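Print this thread | E-mail this thread

Thursday, May 2, 2019

1/ I stopped buying new bedding four years ago. A few people asked how that works, so I'm putting it all in one place.

2/ Most of it comes from estate sales and the church basement in Evcombe. Sheets are the hard part. Quilts and blankets are easy to find and usually cheap.

3/ Look at the edges first. The binding wears out before anything else. A frayed binding can be replaced in an evening. Fabric that has gone thin in the middle can't be fixed in any way I'd call worth it.

4/ Hold it up to a window. If light comes through in patches, the batting has shifted or broken down. I put those back.

5/ Smell it. Mothball smell takes weeks to air out. Smoke I have never gotten out completely. Plain closet smell is gone after one wash.

6/ Old sheets labeled "double" are what we now call full. Measure anyway. I bring a cloth tape and write the mattress size on my hand.

7/ Fitted sheets from before deep mattresses won't reach the corners. I buy two flat sheets and tuck the bottom one. It stays put if you pull the corners tight.

8/ Washing: cold water, gentle cycle, half the soap you think. I use Pident because the store in Culodau carries it. Any plain detergent is fine.

9/ Check for color bleeding before you wash anything with red or navy in it. Damp white cloth, press for a minute, look at the cloth. I skipped this in April and now own a pink mattress pad.

10/ Dry flat if you have the room — I don't, so I lay quilts over two lines to spread the weight. One line leaves a crease and pulls at the stitching.

11/ For everyday use I like a white background with a small print. Stains show, so you treat them right away, and it goes with whatever sheets are clean.
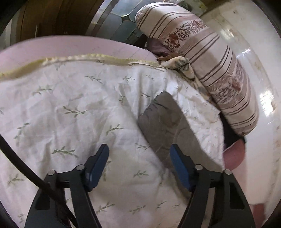
White quilt, small green sprigs. Rumpled, as always.

12/ Prices. I paid $11 for my last quilt and $5 for a pair of pillowcases. The antique mall on Yap Street wants a lot more for the same kind of thing.

13/ Pillows I still buy new. Same with mattress pads, after the pink one.

14/ Store them in a cotton pillowcase. Plastic bins hold moisture. Refold along different lines a couple of times a year.

Comments

quiltpile: Two lines is smart. I've been using the porch rail and it leaves marks.

dot_in_culodau: What do you do about yellow spots along the fold?

marshroad: Long soak in oxygen bleach, then rinse twice. Works on most of mine.

dot_in_culodau: Thanks, will try it this weekend.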